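August, after supper

Home from the second house in Burnport. My right hand is sore across the palm from squeezing the trigger, so I am typing this mostly with the left.

Bevan wants folding examples from real bedrooms this month. Last month it was dishes, and before that drawers, which I liked better because a drawer only does one thing. Clothes are slow. I pick up the shirt with the gripper, fold it, put it on the pile, shake it all out and start over. Each fold counts as one example if I get from flat to finished without dropping the cable or stopping to think. I got 31 today that I would call good. The target on the sheet is 100 for the house, so I have more afternoons there than I planned on.

The drive from Hultport was fine. I left at nine and had the kit set up before ten. The first hour went to calibration again. Burumo (that's the upload program, I have complained about it in here before) would not take the first session and kept saying the clock was off. I restarted it twice, then changed the time by hand, and it went through. I should write down which menu that was in before I forget.

The bed was the best surface in the house. The table downstairs is round and glass, and the tracking does badly on glass. I did the button shirts first, then the knits. Knits are harder with the gripper. The cloth wants to follow the pads when I let go, so I have been opening slower and waiting a beat before I pull back. I started doing the collar end first with the burgundy one and liked it better than sleeves first, though the notes say to mix it up, so I made myself go back and forth. 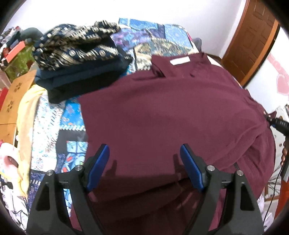

Do the bad folds get thrown out?
Most of them stay in with a mark on them. If I miss the cloth and try again, the retry is worth having, and only the ones where the tracking is lost get deleted.

I copied that out of the notes because I had been deleting too many. At the first house I threw away anything that looked sloppy to me, and then a message came back asking why every session was so clean. So now I keep the fumbles. It feels strange to save a fold that I would redo at home, but I only press delete when the light on the unit goes red.

Total since I started is 183 for clothes, counting both houses. I thought it would be more by now. The dishes went faster, but I also had the kitchen to myself and could leave everything out between sessions.

Things to fix before I go back: tape the cable higher so it stays off the bed. Bring the second battery, charged this time. Ask Bevan if towels count toward the 100 or if they want those listed apart. Ask about mileage too, I keep forgetting.

Ate lunch in the car with the windows down. Got home at six. I tried to fold my own laundry after supper and noticed I was pinching everything with two fingers – thumb and one finger, like the tool does. Gave up and left the rest in the basket.

Uploads are still going. It says two hours left. I will leave the laptop on overnight and look at it in the morning.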